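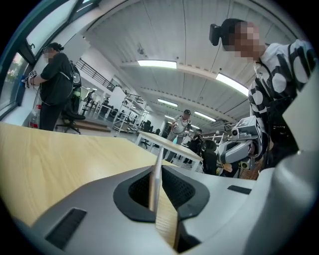 Anjani Ngui wrote in after the February issue to say that she will believe in household robots on the day one of them can strip a bed, find the fitted sheet's long side, and put it back on without calling for help, and that until then would we please stop promising her one. Fair enough, Anjani, and thank you for such a good letter (it ran to two pages and I enjoyed both of them). You weren't alone, either. We had 29 replies to that little item on the dishwasher, far more than this column is used to, and most of them asked the same thing in different words: can the machines do the chores yet or can't they?

My answer is still "a few of them, slowly, if you tidy up first," and I know how unsatisfying that sounds when you have a full sink behind you. But I've spent a good part of this spring pestering people for a better one, so let me pass along what I have.

On the shop floor the news is pretty good. At the Maditton plant there is an arm that takes caps out of a tray and sets them on a belt, and it has been doing so since last year with very little fuss. The folks there are quick to tell you that the tray is always the same tray, the caps are always the same way up, and somebody still comes by to clear a jam. They moved 2196 caps on the morning I visited and I watched a fair number of those go by, I have to say, with my coffee getting cold, because it's a soothing thing to look at. Then a box arrived with its flap bent under, and a woman in safety glasses reached over and fixed it in the time it took me to notice there was a problem.

Homes are harder, as anybody who has ever lived in one could guess. Ochoa has been trying out a towel folder on a long bench in Orkton, and the log they let me read covered 335 tries. In 274 of them the towel ended up folded well enough to go in a drawer. I thought that was wonderful! My sister, when I told her over the phone, wanted to know what happened with the rest, and I had to admit that several had gone on the floor. These were hand towels, too, all one size, laid out flat beforehand. A basket with a bath mat, two odd socks and a sweater sleeve turned inside out is another matter, and they said so themselves without my having to ask.

What I hadn't understood until this year is how much of the work comes down to the hands, and to people. A gray gripper of the kind you hold yourself, with a thin finger plate sticking up out of it, puts a person right at the place where the difficulty is. Pick up a spoon with two stiff fingers, or a damp cloth, or a bottle by its neck, and you'll find out quickly how much your own thumb has been doing for you all these years. I tried it at home with a pair of kitchen tongs and a sock, and I'd encourage you to do the same some evening (use a thick sock, the thin ones slide right out).

So, to the readers who asked whether to hold off on replacing a vacuum or hiring help for the heavy cleaning: please don't wait on my account. The floor machines are fine on floors, especially if you pick up the cords. Windows, beds, bathtubs and anything involving a toddler are still yours, I'm afraid.

Next month I hope to have something on Prisow and their shelf stocker, which I'm told can manage cans very nicely and is still struggling with bags of rice. Anjani, I'm going to ask them about fitted sheets while I'm there, and I'll print whatever they say. Letters on this or anything else can go to the usual address, and long ones are welcome.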